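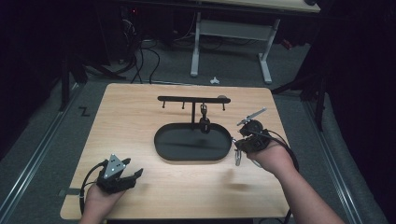
A good proverb is the smallest piece of writing we will look at this term, and I think it's the most fun. Most of them run under a dozen words, yet they carry an opinion, a rhythm and usually some sort of picture. The picture is nearly always an ordinary thing. Take a peg stand on a table, with three short black pegs hanging from one bar, and you have the start of a saying straight away: "One bar holds many pegs." My first try was wordier (and worse!), so don't be shy about yours. Rehema Mollel's Shemweta reader has about 300 sayings on work and family, and you'll be amazed how many begin in the kitchen or the yard.

1. Say it aloud

Read each saying twice, at a normal speaking pace. Listen for where the weight falls. "Many hands make light work" has its stresses packed close together, and that's why it sticks. Try swapping "light" for "easier" and hear the whole thing sag. 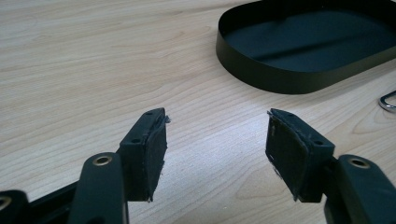

2. Find the hinge

Nearly every proverb turns somewhere near the middle. Mark the turn with a pencil stroke. In "Least said, soonest mended" the comma does the job for you. Others hide it – "A watched pot never boils" turns on "never", though Godfrey Laizer argues in the reader for "watched", and I'd love to hear you fight that one out in the tutorial.

3. Plain wood, plain words

Choose the everyday word over the grand one. Table, grain, hand, tray: these have a colour and a weight that "endeavour" will never have. 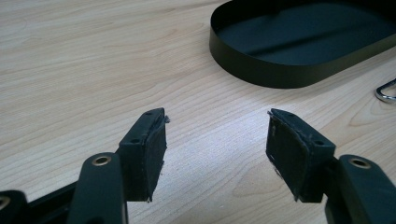

Fig. 3. Tabletop, light wood.

Write five sayings of your own about work. Keep each under 69 characters, spaces included. It's a tight fit and you'll enjoy it more than you expect!

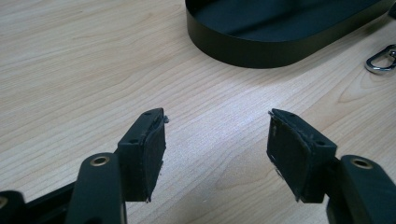

4. To hand in

Your five sayings, plus 400 words on the one you like best
The name of a reader who heard them aloud
One saying learned from a relative or neighbour, in any language, with your own translation

Subira Ndung'u has the spare copies of the reader.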